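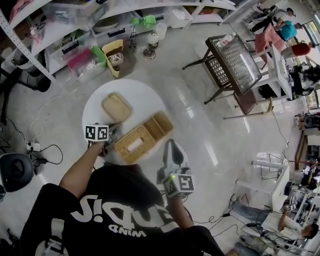

Round white table, shelves and bins along the wall.

How do I get a security deposit back when the landlord says storage shelves damaged the floor?

Posted by Kusum Sandhu

I moved out of a one-room rental in June. The deposit was 1,000. The landlord, Jolthorpe, is keeping 300 for "floor marks under shelving" and another 138 for cleaning. The marks are faint dents in vinyl that was old when I moved in. I asked for receipts twice by email and got no reply. My lease says nothing about shelves. Do I have to accept this, or is there a next step before small claims?

Stojan Zupan
You don't have to accept it. Look up your state's deposit law first — most states set a deadline for sending an itemized list, and some make the landlord pay extra if they miss it. Then send a letter by certified mail. Put in the address, your move-out date, the amount you dispute and a date you want it paid by. Keep it to one page. Dents from ordinary furniture are usually normal wear, but it depends on how deep they are and how old the floor is. Ask for the age of the vinyl in writing. Did you fill out a move-in checklist? If so, attach a copy.

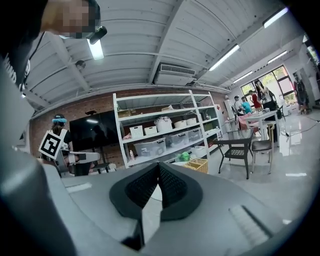

Gaurav Pandey disagrees about the cleaning charge and says to let that one go if the oven was left dirty, as his was. He got his floor money back after the letter and lost on the cleaning.

Satish Srivastava
just file. mine cost around 40 and they paid before the court date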